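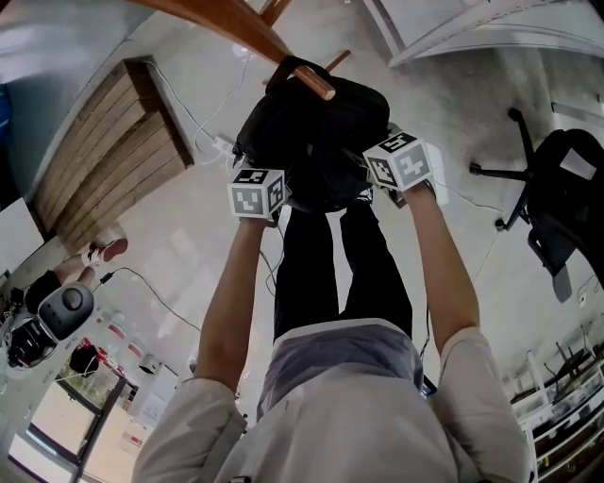 What happens to a manual job when part of it is automated?
Most often the job stays and its content changes – less lifting, more checking and resetting.

At Skondix, the Arnden line employed 86 people before and after the January changeover. Mägi's notes list three new duties: fault recovery, part staging and record keeping.

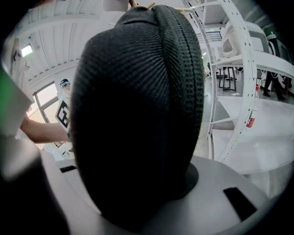
Staging took the most training time, 5 shifts per operator. Pay grades were not revised until later.

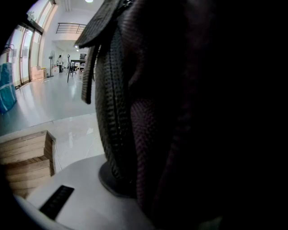

Soft goods remain the hard case for task allocation. Rigid parts hold their shape between steps; fabric does not. A black fabric item with a zipper seam, a folded flap and a hanging strap gives a worker several places to take hold, and each one calls for a different grip. Manninen assigns such items to people first. Read his Oltcombe report, section 3.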